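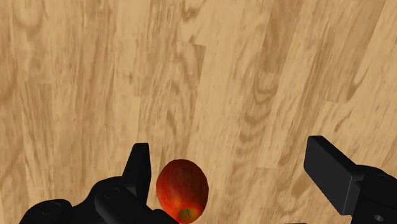

Scheduled posts going out twice on one page and not at all on the other

I look after two pages for a small flooring and furniture shop called Melden, one on the big blue site and one on the photo site, and I schedule everything through the first one's planner so that the second gets a copy. This worked fine from August until a couple of weeks ago. Now the main page publishes each post twice, a minute apart, and the photo account gets nothing. The latest victim was a plain shot of pale wood planks with darker swirls in the grain, which our 1,768 followers were invited to admire, and then, sixty seconds later, invited to admire again. It got three likes the first time and none the second, so I suppose the public has spoken.

What I've tried: logging out and in, a different browser, deleting the duplicates by hand (they do stay deleted), and unlinking the photo account and linking it again. The planner says "Published" beside both accounts with a cheerful green tick. The photo account is set up as a business account and I'm an admin on everything. I also have the Gitach app on my phone, which the owner likes for looking at the numbers, but I don't post from it.

Is this a setting I've missed, or should I go back to posting by hand like an animal?

Posted by meldenfloors, 2/21/20

Clifford Boychuk

You have two things publishing the same queue. I'd put money on Gitach. It started life as a statistics app, but at some point it grew a "publish for me" feature, as they all do, and if you gave it full permission when you signed in, it can read your planned posts and send them out itself. It's very proud of this.

To check, go to your page settings on a computer (the phone version hides half of it), find the list of connected apps, and open the entry for Gitach. If "create and manage posts" is switched on, switch it off and leave the reading permissions alone. Your owner will still get the numbers. Then go into the app itself, open Queue, and turn off the sync there too. If you only do the first part, the app will spend a week sending you emails about how it can't reach you.

The missing posts on the photo account are a separate problem, though unlinking and linking probably caused it, or at least didn't help. When you link again, every post already in the planner still points at the old link. The planner doesn't mention this. It puts a green tick there and goes to lunch. So:

Open each scheduled post.
Untick the photo account and save.
Open it again, tick the photo account, save.

Yes, one at a time. I had 140 of them when I did this for the Hendham garden center, and I now know a great deal about mulch. New posts you make after the link will be fine.

One more place to look is the caption. Ours failed on a few posts that had a very long row of hashtags pasted in from somewhere else, and trimming them to seven or so got them through. I can't swear that was the cause, but it cost nothing to try.

If you still get doubles after all that, look at who else is an admin. A former employee's scheduling tool can go on working for months after the employee has stopped.

tallpaul_r

just post it by hand, takes two minutes. I never trusted linking accounts, the people on one don't want to see the same stuff as on the other anyway. also 3 likes is not bad for floor

chaudhry_tiles

Same trouble at our place (Chaudhry, we do kitchens and bathrooms) and Clifford is right about the old link, but the steps didn't work for me until I removed the photo account from the business settings as well as from the page. There are two separate lists and they look identical. I unlinked it from the page, it still showed in the business settings as "connected", and the planner was apparently going by that one.

So remove it in both, log out of the photo app on your phone, log back in, and then link it from the page side only. It will ask you to confirm with a code. The code goes to whatever phone number the account was opened with, so if that belongs to somebody's nephew, find the nephew first.

Then schedule a test for ten minutes ahead with something you don't mind people seeing twice. I used a grout chart.

meldenfloors

It was Gitach. Permission was on, with "create and manage posts" ticked, and the owner says he "pressed yes to all of it" – so that's that. Doubles have stopped. The photo account was in both lists like chaudhry_tiles said, and my test post went through after I took it out of both. I'm now working through the old scheduled ones, untick, save, tick, save. The code did go to the wrong phone, but it was only the owner's wife, and she was nice about it.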